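Sorting Shared Dishes by Color: A Table-Clearing Study in the Stellitz Common Kitchen
Deok-su Geum, Household Systems Project, Spring Term Report

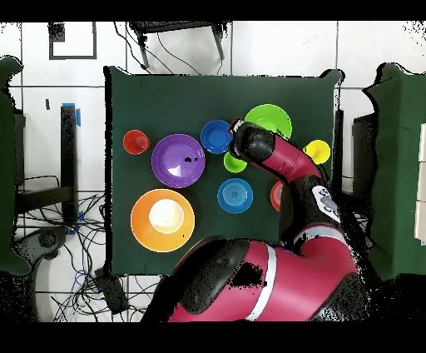 Figure 1. Plastic cups, bowls and a light blue plate on the dark green table.

1. Background

The Stellitz common kitchen serves 40 residents on two floors. Most of them eat in the hour after 6 p.m., and the plastic dishes are shared by everyone. At the start of the term there was no agreed place for any of them. Cups were put away inside bowls, bowls were stacked in whatever order they came off the table, and the stacks fell over when someone pulled a large bowl from the bottom.

My project looked at whether a fixed sorting rule would make clearing the table quicker. I compared two rules. The first was sorting by color, which residents had asked for in the house survey. The second was sorting by type (cup, bowl, plate) and then by size.

2. Materials

The dishes are plain plastic in strong colors. Color does not tell you the type. Figure 1 has a lime green cup and a lime green bowl, and the blues are a bowl in one shade and a plate in a lighter one. The bowls also differ in size. The orange bowl is the largest dish in the figure, and the purple one is large too.

The shelf used for storage is the Keltarier open unit next to the sink. I divided the lower shelf with strips of tape and wrote the labels on the tape in marker. The labels had to be redone in April after the shelf was washed.

3. Method

Each trial began with the dishes spread over the table with no two stacked. One resident cleared the table alone and put everything on the shelf following the rule posted on the wall. I timed from the first dish lifted to the last dish set down, and wrote down any dish that went in the wrong section.

There were 19 residents in the study. Of these, 14 did both rules and the rest did only one before the term got busy. Only the residents who did both are used in the comparison. Half of them started with color and half with type.

4. Results

Sorting by type was faster for almost all of the residents who did both. The stacks were also steadier, with the large bowls at the bottom and the cups in their own section.

Sorting by color caused more hesitation. The usual trouble was between orange and red-orange, and between the two blues. Three residents put the light blue plate in a section of its own, which the rule did not allow. A mixed color section also does not stack well when it holds one cup and one bowl.

5. Problems

The shelf is low, and taller residents said bending down slowed them more than the rule did. I did not measure this. The trials were also run in the afternoon, when the kitchen is quiet, so they do not show what happens at dinner.

6. Recommendation

The house should use sorting by type and size. The tape should be replaced with printed labels, and the cups should move to the upper shelf. The trial sheets are in the Gyamfi folder in the house office.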